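4.2 Folding surface and cloth state

Most prior work on household textiles looks at the cloth only. We wanted the table in it too. The same towel-sized piece behaves differently on bare wood than on a padded board, and people who fold at home mostly use whatever is nearest — a kitchen table, a bed, the top of a dryer. In the Plomesham set all pieces were handled on light wooden tables, no cover, no pad. Bed folding is left for later.

The set has 122 pieces. Plain weave, terry, jersey, a few blends. Of these, 31 were dropped before coding: labels missing, or the fiber content on the label could not be matched to anything in the Skomamex list. Remaining pieces were washed once, tumble dried on low, left flat overnight. No starch, no softener. Ironing was not done at any stage, which matters for section 5, where crease depth is compared across weaves.

Cloth state was coded from stills. Three states: flat, layered, bunched. Flat means one thickness over nearly the whole piece. Layered means at least two thicknesses lying on each other with an outline one could still trace. Bunched is everthing else. The line between layered and bunched gave the most trouble. A piece can be folded and rumpled at once, with soft layers stacked up in one part and the lower edges lying flat on the wood (Figure 9). We code such pieces as layered if a fold can be followed by eye, bunched if not.

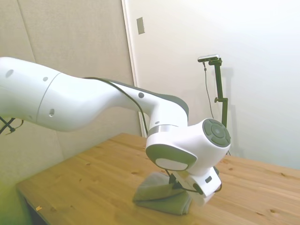
Figure 9. Folded grayish-green cloth on a light wooden table, coded as layered. Note raised fold near the upper edge.

Raised folds got their own mark, separate from state. A raised fold is any ridge standing clear of the layer under it. Position noted as upper, lower, side or center, taken from the viewpoint of the still and not from the piece itself — pieces have no fixed top once they are folded, and an earlier scheme that tried to follow the hem was given up after the first batch. Height was not measured. We tried a ruler against the table edge, too much parallax, dropped it.

Edges next. An edge was coded as spread when it lay in contact with the surface along most of its visible length. Spread edges and raised folds often occur in the same still, and this is the combination we care about most. With a spread edge the rest of the piece may stay put when the top layer is lifted. With a tucked edge the whole stack tends to travel. Terry less so, since the loops grip a little on bare wood. Jersey travels the most.

In total 234 stills were coded, some pieces appearing more than once in differnt states. Two coders, same sheet, no discussion until both had finished. Disagreements were settled by a third reading. Nearly all were layered/bunched, as expected, and mostly in the thinner jersey, where a fold collapses into wrinkles and the outline goes with it.

Color was logged but not used in the analysis. Mid-tones and muted greens were easy enough on light wood. White and cream pieces were harder: the outline washes out against the table and the coder ends up guessing at where a layer stops. Anyone repeating this should put the pale pieces on something darker. We did not, for consistency, and the pale pieces are flagged in the data file.

Two limits. First, a still says nothing on how a fold came about. A raised fold may be the start of a lift, the leftover of an earlier crease, or just how the piece dropped. We code the shape only. Second, the Sikder coding sheet, which ours is built on, was written for larger pieces such as sheets and tablecloths. Small cloths have fewer folds to trace, so a single rumple can tip one from layered into bunched. An adjusted sheet for small pieces is in the supplement, together with the Skovon size classes used to separate the two groups.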